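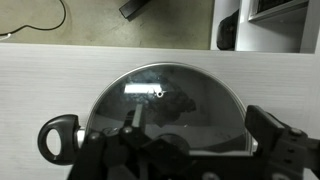
Equipment Reviews

The Hanora reef survey kit is intended for schools and small dive clubs that record coral cover. It contains a slate, a weighted line and 205 identification cards.
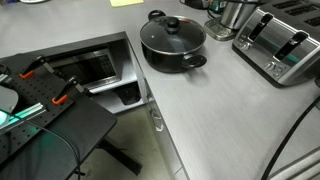
Findings

Hard corals are well covered on the cards. Sponges receive only six, and two of those are difficult to tell apart under water. The line held its markings through 3 dives.

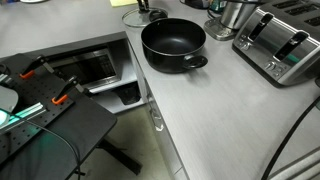

Liya Dinsa writes that her club found the sponge cards adequate in shallow water, but would like a larger slate.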